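Articulated-object task suite

An articulated-object task suite is a set of simulated jobs used to develop and test control software for robot arms. In each job the arm has to move something that is itself built from joined parts, such as a door on a hinge, a drawer on a slide or a lid. The software under test receives camera images, joint readings or both, and returns motion commands many times a second. A scoring script checks the state of the joint at the end of the run and records a result.

Suites of this kind sit between two older types of test. Pick-and-place tests use loose objects that can be lifted in almost any direction. Assembly tests use parts that fit together within a small tolerance. A door falls in the middle: the path it can follow is fixed by the hinge, but the arm may push or pull it from many places along that path.

Background

Early simulators treated doors as scenery or moved them by script when the hand came near. Contact between the fingers and the panel was not worked out at all. As contact solvers got faster, it became practical to let the arm move the door by force alone, with the hinge modeled as a single rotating joint that has friction, damping and limits.

Household appliances became common test objects for a simple reason. An oven or microwave has a box-shaped body, one large moving panel and a handle, so it can be modeled with few parts and still demand a full reach, contact and swing. 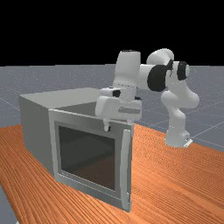

The body of the appliance is usually fixed to the table. If it were free to slide, the arm could shove the whole box and the hinge angle would change in ways that are hard to score. Some suites offer a free-body version as a harder setting, with the mass of the box given in the object file.

Scene description

A scene file lists the arm, the table, the appliance and the starting position of each. The arm is most often a model with seven joints. One joint more than the six needed to place the hand in any position and direction gives the planner some freedom to keep the elbow away from obstacles.

Each part of the appliance has two shapes. The visual shape is what the cameras see. The collision shape is what the contact solver uses, and it is normally much simpler, built from boxes and other convex pieces. A mismatch between the two is a frequent cause of odd behavior. A finger can look as if it is touching a panel when the solver sees a gap, or can appear to sink into a rim that has no collision piece behind it.

Handles need special care. A curved handle covered by one convex piece is solid as far as the solver is concerned, and no finger can pass behind it. Most object libraries split such handles into short segments – the Juloria library, for instance, uses separate pieces for the bar and the two mounts.

Task stages

Task code commonly divides a door job into approach, contact and swing. The division is used for reward terms and for reports, and the control software does not have to know about it.

In the approach stage the hand moves to a point near the panel without striking it. The planner may aim for the handle, the free edge or the top rim. In the contact stage at least one finger meets the part. In the swing stage the hand follows an arc around the hinge line while keeping enough force on the panel to move it. Closing jobs use the same stages in the other direction and are generally easier, as a flat push on the outside of the door is enough.

Reward terms are written for each stage. A typical set has one term that grows as the hand nears a target point and another that grows with the joint angle. If the first term is too large, the software learns to hover beside the door and collect reward there. If it is too small, the hand may never find the door in training. Tuning this balance takes up much of the work of adding a new object.

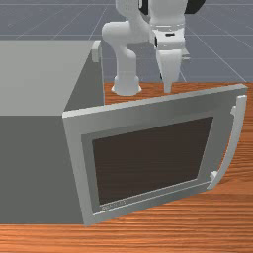
Posted by Onero Simulation Notes | August 19, 2022 | Filed under: Control, Task Design

Planning and control

Two broad approaches are used. The first is to plan the whole motion in advance. The hinge position and axis are read from the scene file or estimated from camera images, the arc of the contact point is computed, and the joint motions of the arm are solved along that arc. The plan is then followed by a tracking controller. This works well when the estimate is good. A small error in the hinge position makes the planned arc pull against the real one, and the forces rise quickly.

The second is to let a trained policy choose each small motion from the latest readings. The policy does not need an explicit hinge axis, and it can correct itself during the swing. It does need a large amount of training, and it may fail on a door that is wider or stiffer than those it has met before.

Many working systems mix the two. A planner handles the approach, and a compliant controller takes over at contact. Compliant here means that the hand is allowed to drift off its commanded position when pushed, as if held by a spring. The stiffness is set low across the arc and higher along it, so that the door itself guides the hand.

Gripper commands are a separate matter. Fingers may grip a handle, or they may stay closed and be used as a single blunt tool to push or hook an edge. Policies trained only on the final joint angle often settle on the closed-finger method, even where a handle is present.

Perception

Software that works from images usually has one or more fixed views of the table and a view that moves with the hand. The fixed views show the body and the door together, and are used to estimate how far the door is open. They suffer when the arm passes between the camera and the hinge.

A hand view gives fine detail near the fingers but loses the rest of the object. When the hand is close, large parts of the image may be taken up by the gripper itself, with the table surface behind it. Training code therefore often drops one view at random, so that the policy does not come to rely on a single source. Plain surfaces are a further difficulty. Gray parts against other gray parts offer few edges to match, and depth estimates on them tend to be noisy. Randomizing colors, textures and lights during training is the usual remedy.

Scoring

A run is counted as a success when the door joint passes a set fraction of its full range and the door is close to still. The second condition is there to rule out runs in which the panel is struck hard and happens to swing through the target. Time limits are given in control steps.

The Anemthorpe suite is a mid-sized example. Its release holds 928 start states across 2 appliance bodies. Of these, 377 are closing jobs and 503 are opening jobs, and the remainder are partial moves to a given angle. Results are reported for each group separately, since a single average hides the gap between opening and closing. A revised set of time limits was added in October, and scores from before and after that change are not comparable.

Tooling

Most suites ship with a viewer, a replay tool and a checker for object files. The viewer steps through a run and can draw contact points, joint axes and the collision shapes over the visual ones. The replay tool loads saved joint states without running the solver again, so the same run can be rendered from a new camera at low cost.

The checker looks for faults such as a door that overlaps its body when closed, a hinge axis set away from the panel edge, or a part with no mass. An overlap at rest is the most common fault. It causes the solver to push the door open on the first step – sometimes far enough to count as a success before the arm has moved.
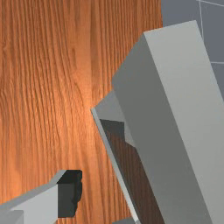 Ramadan wrote on the article's discussion page that the overlap check should be run on the fingers as well as on the door. In that account, a gripper model with oversized collision boxes had passed every object test and still spoiled a batch of closing runs, as the fingers met the panel early in all of them. The comment also asked for finger clearance to be listed in the scene file next to the door limits, so that two groups using different hands could tell whether their scores were for the same job.

Limits

Simulated hinges are cleaner than real ones. Latches, rubber seals and springs are left out of many models or reduced to one friction value, and a policy trained without them may pull too gently to start a real door moving. Some suites add a latch force that holds until a set torque is reached and then drops to zero.

Flex is also missing in most cases. Panels, handles and fingers are treated as fully rigid, which makes contact forces jump more sharply than they would in hardware. Filtering the force readings hides the jumps but delays the response of the controller.

See also

Contact solver
Compliant control
Hinge estimation
Motion planning
Object file checker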